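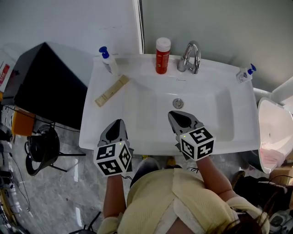

Washbasin, upstairs bathroom, chrome stopper

Ticket 3276: Basin drains slow, stopper won't stay up
Opened by: Damián Villaseñor
Building: Wunstead, unit 44
Date: 12/3/25
Status: Open

Hi again, me with the sink! So the basin in the upstairs bathroom is draining slow, and on top of that the round chrome stopper in the middle keeps dropping shut on its own. I push it, it pops up, I start washing my hands and halfway through it sinks back down and I'm standing there with a bowl full of soapy water. The bowl is pretty shallow too, so it doesn't take long to fill.

Things I already tried, so you don't have to ask:

- Boiled a kettle, let it cool a bit, poured it down. Helped for a day, maybe.
- Plunger, with a wet rag stuffed in the overflow slot under the faucet. Lots of noise, no hair, no gunk.
- Unscrewed the stopper (it turns counterclockwise, takes forever) and wiped it off. There was a ring of gray slime on the underside, gross. Put it back and it clicked fine for 7 pushes, then the same thing again.
- Timed a full bowl with the stopper out: 90 seconds to empty. It used to be way faster than that.

The faucet itself is fine, no drips, the lever moves like it should. Toilet next to it flushes normally, so I'm guessing the clog is just in the sink's own pipe and not farther along.

Update, same evening: Meléndez called me back (thank you, that was quick!) and asked if this is the same stopper that was put in back in September. Yes, it is. The old one was a Flisora, and this one came out of a Namis bag, no idea if they're supposed to be swapped like that. She thinks the spring inside could be worn and says to leave it unscrewed for now, so it's sitting in a cup.

Still need somebody to look at the trap. I'm home most mornings, just text first, the doorbell is dead too (separate ticket, I know).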